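Chapter 4
Reading the Ground: Line Choice in Off-Road Riding

Stand beside any stretch of woods trail on race day and watch the riders come through. The first few all take the same track, the obvious one, because it's the only one there is. An hour later there are ruts, side routes, a muddy shortcut between two trees and a long sweep around the outside that looked silly in the morning and is now the fastest way through. The trail has changed, and the riders who noticed have moved up. I think this is the most exciting thing in the whole sport, and it's what this chapter is all about!

A line is simply the path your wheels take over a piece of ground. Every corner, climb and creek crossing offers several, and they trade places in value all day long. In Chapter 3 you worked on body position: where your weight goes, how your knees grip the bike, when to stand. Those skills let you hold a line once you've picked it. Now we turn to the picking.

Let's start with a story. Paraschiva Olteanu rode her first cross-country season on a secondhand two-stroke with tired forks and very little power to spare. At the September round at Mineck, she lined up on the back row and spent the opening lap stuck in traffic on the main climb, a greasy clay bank with a single deep rut up the middle. Riders were stalling in it one after another. On her second lap she looked left and saw a band of roots and leaf litter, bumpier and steeper, but with firm soil underneath. She took it in second gear and passed four bikes before the top. She used the same line on every lap after that, and by the end of the race half the field was using it too. (It had a rut of its own by then, of course.)

What did she do well? She looked away from the rut, for one thing, which is harder than it sounds when your front wheel is headed straight for it. She also judged the surface by what was under it. Leaves tell you very little. Roots tell you that something is holding the bank together.

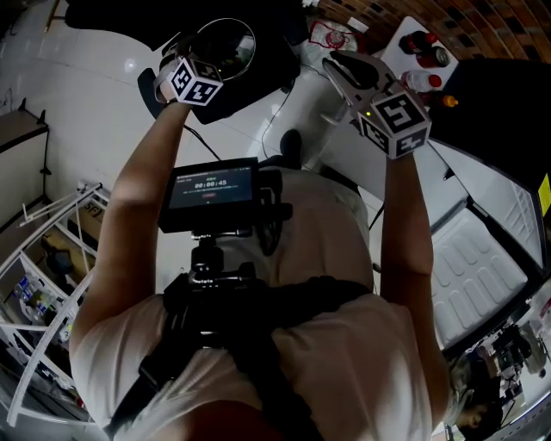 White T-shirt, black chest harness and hand-held grippers, with the timer at 00:00:45.

Throughout the chapter we'll use the practice loop at Tadel, an old quarry with a good mix of ground. It has loose gravel on the upper shelf, sand near the pond, and a strip of pine woods where the shade keeps the soil damp well into the afternoon. If you have somewhere of your own to ride, so much the better – walk it before you read on, and bring a notebook. Walking feels slow, I know, but you'll see things on foot that you'd never catch from the seat.

Section 4.1 covers surfaces, from hardpack to wet clay, and how each one behaves as it wears. Section 4.2 deals with corners, including the useful question of when a tight inside line beats a fast outside one. Section 4.3 is for hills, both directions. Section 4.4 takes up the race itself, where lines wear out and you have to find new ones while you're breathing hard and somebody is trying to get by.

Words to know

Berm: a bank of soil pushed up on the outside of a corner by passing wheels.
Off-camber: ground that slopes away from the inside of the turn.
Main line: the path most riders are using at a given moment.
Cross-rut: a rut that cuts across your path at an angle.

Before you begin

Pick one corner on your own loop and ride it for 30 minutes, changing your entry point every few passes. Ride at a pace you could keep up while talking. Afterward, sketch the corner and mark each path you tried, including the ones that felt awful. Keep the sketch handy – we'll come back to it at the start of Section 4.2, when we talk about where a berm begins to form.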